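4. Putting flat things upright

4.1 The desk file as a household object

The previous section dealt with shelves, on which opinion was strong and behaviour weak. We turn now to the slotted desk file: the open-fronted holder with dividers, sold for magazines and used for whatever is nearest when guests are due. It has had little attention in the literature on tidying. Shelves have been studied, drawers have been studied at length, and the kitchen drawer that will not shut has its own small body of theory. The desk file gets a sentence in most accounts, usually the same sentence, to the effect that it holds papers.

We asked 30 people in Plurnach and Drekora to keep a diary of every item they placed in such a file, or meant to place there, over three months. Meaning to place an item turned out to need its own column. Entries such as 'moved next to the file' and 'moved next to the file again' were common enough that we stopped regarding them as a failure to follow instructions and began to treat them as results.

The items themselves fell into familiar kinds. There were bound books, which stand up unaided and hardly need a file at all; magazines, which will stand for a while and then bow slowly in the middle, like someone at a long prize-giving; and single sheets, which do not stand and are usually put in between two other things in the hope that these will take responsibility. Participants tended to have all three on the table together. The trouble in sorting them seldom lay with the typical cases. It lay with the glossy item of middling thickness, soft-covered and brightly printed, which one person enters as a book, the next as a magazine and a third as 'that purple thing'.

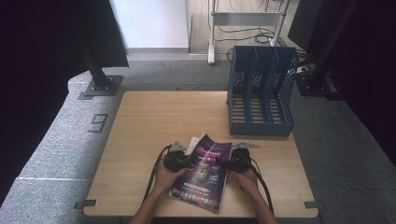

Which way up should a magazine go in a slotted file?

Spine down or spine to the back both work, provided the same way is used for every item in the slot. Spine down keeps the pages together when the file is tipped or carried. Spine to the back makes items easier to pull out, at the price of fore-edges that catch and curl. Spine up was recorded by only three diarists, all of whom described it as temporary.

4.2 What the cover says and what the shelf hears

Most participants sorted by cover before they sorted by anything else. Colour came first, finish second, and words a poor third, even among people who had bought the item for the words. Gloss in particular carried great weight. A glossy cover moved an item towards 'magazine' whatever was inside it, and we have diary entries in which a respectable work of some length was filed with the television listings on the strength of its shine.

Covers do little to help. They are designed to be noticed in a shop and they continue to be noticed at home, where one might prefer them to calm down. A cover with a magenta banner, another banner beneath it, a group of award laurels and several small framed pictures has already filed itself under several headings before anyone has lifted it. We were also pleased to come across one, in deep purple, that announced the homecoming of the 三体 electronic book and promised that 'electronic' and 'paper' were now as one. It made this promise on paper, which then had to be put somewhere.

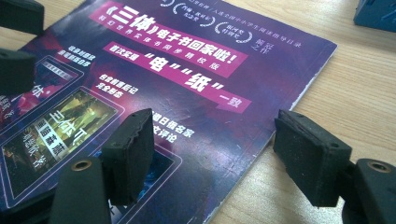 Our second reviewer felt that we were being unfair to covers. A loud cover, the reviewer wrote, is the best label a household is ever likely to have, and a person hunting for something bright purple will find it 'in the time it takes your diarists to sharpen a pencil'. We accept the point and have softened the paragraph above, which used to be worse. It remains true that a loud cover can only be read from the front, and that the whole purpose of a slotted file is to turn the front towards its neighbour. Once upright and in company, the loudest item on the table shows the world a spine, or, if it is stapled, scarcely even that.

Wear matters too, though it was seldom mentioned unless we asked. Edges and corners go first: the colour rubs off and the white shows through along the rim. Diarists who had noticed such scuffing divided into those who took it as a reason to file the item at once, before it got worse, and those who took it as a reason not to bother. We found no way of telling in advance which group a person would belong to, and several belonged to both in the same week.

4.3 The empty file

Readers may imagine that the usual problem is a file too full. In our diaries the empty file was far more troublesome. A file with things in it tells its owner what goes there. An empty one, standing towards the back of the table with its dividers up and its slots clear, asks for a decision, and participants showed great resource in avoiding this. They straightened the pile. They turned the top item to a better angle. They moved the file itself from one side to the other, which was entered in the diary as tidying, and which we have had to count as such under our own definition.

The first item in is therefore worth watching. It decides what the slot is for, often for good. Where a magazine went in first, the slot became the magazine slot, and sheets were refused. Where a loose sheet went in first it slid down, curled at the bottom, and was found later underneath something else. Participants who had lived through this once put their thickest item in first on the next attempt and felt, in the words of one diary, 'unreasonably grown-up'.
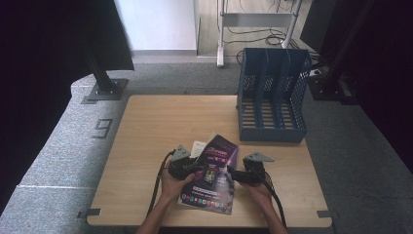

Olumide Okonkwo
Lead author, Penholm Institute for Everyday Practice
Manuscript revised 2026-03-08

4.4 The sheet beneath

One small matter runs through the diaries and deserves a heading of its own. Under almost every pile there is a sheet of paper. It has been covered by something glossier, a corner or a strip of it shows, and it is the last thing to be dealt with. When the top item is lifted the sheet is either taken up with it by accident or left alone on the table, looking as though it had been the point all along.

Diarists who lifted the two together reported filing both in one slot and forgetting the sheet entirely. Those who left it behind often reported reading it, and here the tidying stopped. We had not planned to measure reading. We now think any serious study of putting things away must allow for it, since a printed page with its text showing is a hazard that an ordinary closed cover is not. Our advice to participants in the second round, held in May, was to turn loose sheets face down before starting. It was widely ignored, and two of the diaries contain summaries of what the sheets had said.

4.5 Thickness and the turned edge

An item held upright and seen from its open side loses nearly everything it was known by. The title goes, the picture goes, and what is left is a pale stack of page edges with a line of cover beside it. People who file spine to the back must find things by this view alone. Several told us that they did so by thickness, 'feeling along' the row. Others had taken to marking the edge itself, and we were shown initials, dots, dates and, in one house, a row of very small fish.

Edge marks divided the sample sharply. Some owners would no more write on the page block than on the cat. Others regarded it as the only honest part of a book to write on, being visible when closed and of no use to anyone when open. A mark across the edges has a practical virtue in any case: it survives the loss of the dust jacket, the fading of the spine and the attention of small children, though in some houses the last of these was also its origin.

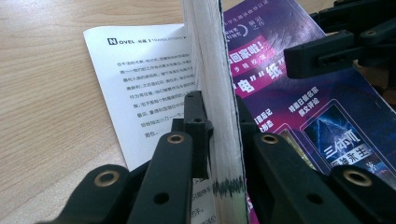 Figure 2. An upright book seen from its page edges, with a dark green mark across them near the bottom; a printed sheet lies to its left and a glossy magazine to its right.

Marked edges were found more quickly in the retrieval task described in section 3, but only by the people who had made the marks. Visitors to the house did no better with them than without, and a few did worse, having stopped to ask what they meant. The practice seems to us a private aid, much like the knot in the handkerchief.

4.6 Order of work

It remains to say in what order the items went in. Left to themselves, most diarists began with whatever lay on top. The Olatunji handbook, on which our instructions were modelled, recommends beginning with the stiffest item and using it as a wall for the rest. We tried both. Starting with the stiffest item gave a steadier row and fewer curled sheets, and took longer, most of the extra time going on disagreement about which item was stiffest. In households of one the disagreement was shorter but did still occur.

Slot choice showed a plain pattern. The slot nearest the hand filled first and went on being filled well past comfort, while the far slots stayed clear. Moving the file nearer did not spread the load. It moved the crowding to a more convenient place, and participants thanked us for it. Section 5 takes up the question of what is eventually removed from the file, for which our data are, as the reader may have guessed, extremely thin.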